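We use cookies to keep this site working and to see which pages get read. Accept / Manage settings

EVENTS AND NIGHTLIFE PROGRAMMING, UNIT 4
Handout: running a club night from empty diary to doors

Notes by Po-yen Kao, for the evening group at Stellville. Read before the session if you can, bring a pen, we fill in the gaps together. Slides are thinner than this so don't rely on them.

1. Start with the room

Everyone wants to start with the DJ. Don't. Walk the room first, lights on, then again on a working night. Where do people stand when they arrive? Where's the queue for the bar, does it cut across the floor? A room that holds 600 feels dead with half that in it unless you can close part of it off. Curtains, a shut balcony, move the booth forward. Cheap and it works.

Ask the venue for:
- licence hours (bar AND music, often different)
- capacity per room, in writing
- sound limiter, yes or no, and who sets it
- load-in times and where the van can stop
- who pays door staff

The last one gets missed every year and it's the one that eats your profit.

2. The shape of the night

Think in blocks. Doors, warm-up, main, closing. Warm-up is a proper job, not a favour to your flatmate. Slower, lower, leave space. If the warm-up plays the big records at ten the headliner has nowhere to go and the bar empties too, because people who danced early go home early.

Worked example we used last year, Yau, the basement night in Bordale:
Doors and bar music, no DJ, playlist made by the promoter
Warm-up resident, long set, mostly mid-tempo disco and dub
Guest, 2 hours
Resident back on to close, house, slowing for the last few tracks

Note the resident plays twice. Regulars come for the resident. Guests sell the advance tickets, residents bring people back next month. Pak-hei Kwok ran the booking side there and is coming in to talk us through the offers he sent, good and bad. Have questions ready please, last speaker got silence.

3. Booking and the offer

An offer email needs: date, venue, capacity, set time and length, fee, what's covered (travel, room, food), ticket price, who else is on. Missing any of these and the agent writes back asking and you've lost a week.

Fee deals, short version:
Flat fee: you carry the risk. Simple.
Door split: shared risk, needs honest counting at the door
Guarantee plus split: small fee up front, percentage after costs. Agree what "costs" means BEFORE. Write it down.

Deposits: usually half on contract, half before the set. Keep a copy of evrything. Exclusivity clauses, read them, an artist who plays across town the week before won't sell for you.

4. Tickets and money

Three price steps is plenty. Early, standard, door. Don't make the door price cheaper, ever, your early buyers will find out.

Break-even = total fixed costs divided by what you keep per ticket. Not the face price! Take off booking fee, tax, any split. Do this sum first and do it again when somebody adds a smoke machine.

Guest list: cap it at 30 and hold to it. Artist, venue, press, then your own friends, in that order. One person owns the list on the night.

5. Getting the word out

Poster and listing should answer who, where, when, how much, how late. Plenty of lovely posters in the student folder with no venue on them. Listings deadlines are earlier than you think, for a September night you want copy out in mid summer.

Blurb rules. One line on the sound of the night. One line on the guest. Practical stuff last. Cut "legendary", cut "not to be missed". Write as you'd tell a mate.

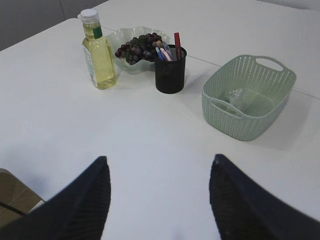 6. On the night

Run sheet, one side of paper, large type, taped up in the booth, bar and door. Times, names, phone numbers. Soundcheck order is reverse of playing order so the first act's setup is left in place.

Check with artist in advance: decks or players, how many, mixer model, monitors. Spare cables and a spare needle. A torch.

Door: click counter, list, float, stamp. Brief the staff on the music too, half the people in the queue ask what's on.

Have a plan for a late guest. Resident carries on, you tell the bar, move the times by pen on all the sheets. Don't announce it over the mic.

7. Afterwards

Settle up same night, signed by both sides. Write your notes next morning, what ran over, when the floor filled, when it went quiet. Thank the resident.

TASK, due Tue 22 March
Plan one night at Stulero (floor plan in the shared folder, main room only). Hand in the run sheet, a costed budget with break-even, one offer email and the blurb. Work in pairs. Budget in a spreadsheet please, not a photo of a notebok. Pairs who haven't got a partner see me in the break.

Reading for next time is the licensing chapter, skip the bit on outdoor sites, we do that later with festivals.

Contact the course office | © Stellville Evening Courses | Back to top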